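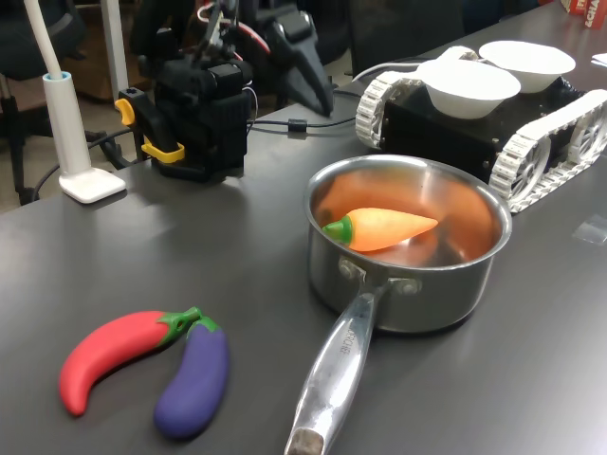 Carrot in the pan, chilli pepper and aubergine waiting on the table.

Section 4: Setting up the cooking table

Now for the fun part! Your Pakus play kitchen set needs very little to get going: a clear bit of table, a pan, two bowls and a handful of toy vegetables. Once you have done it a couple of times you will be able to lay it all out while somebody finds their apron.

Before you start

Use a table at a height the youngest cook can reach with both elbows free. A plain, dark top is lovely for this, as the reds, yellows and oranges really sing against it.

CAUTION: The pan is real metal. It is for pretend cooking only in this set. Never place it on a hob with toy food inside.

CAUTION: Check each vegetable before play. Throw away any piece that has split or been chewed through.

Laying out

1. Wipe the table with a damp cloth and let it dry.

2. Put the pan down first, well in from the edge. Turn the handle so that the cook can take hold of it easily. Left-handed cooks may like it angled the other way, so do ask!

3. Lay the vegetables to one side of the pan, flat on the table, with a little space for small fingers to get round them.

4. Keep the two bowls back from the pan. They are for serving, and they get knocked if they sit too close to the stirring.
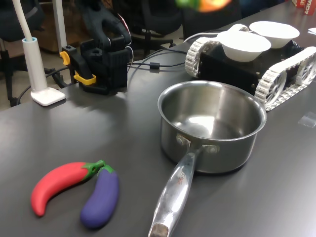 5. Start every game with the pan empty. Children love the moment the first vegetable goes in, and it gives you a natural place to begin the story. What are we making? Who is coming to eat it?

6. Add one vegetable at a time and name it as it goes in. The Orketen recipe cards (sold separately) suggest soups and stews, but a made-up dish works every bit as well.

7. Share the finished meal between the bowls, then tip everything out and go again.

Note: Shiny pans pick up the colour of whatever is inside them. Try the carrot and look for the orange glow on the metal. It is a terrific thing to show a curious four-year-old.

Swapping ingredients

Any vegetable can be swapped for another, and a wider pan gives you more room to shake and toss. Corn is a great one for this, with its bright yellow cob and green husk. 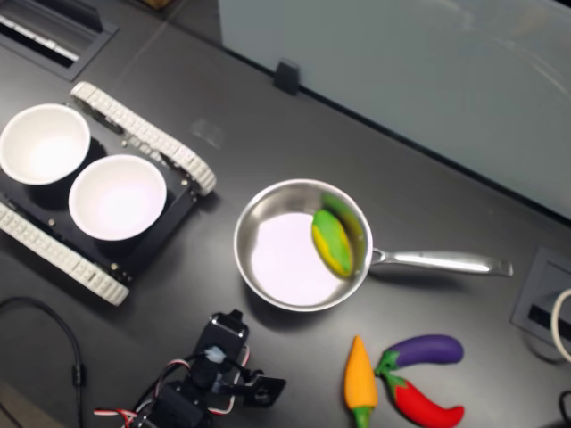 Corn cob in the frying pan.

Note: Toy vegetables from the Kermani range also fit the storage tray.

Cleaning and putting away

8. Wash the pan and bowls by hand in warm, soapy water. Wipe the vegetables and dry them well, especially where the leaves and stems join.

9. Store the vegetables in the tray with the bowls stacked on top. The pan goes in last, handle along the long side of the box.

Missing a piece? Write to Simin Hosseinzadeh, Spare Parts, Pakus, Paltham, and tell us which vegetable has gone astray.

Guide revised September 8, 2020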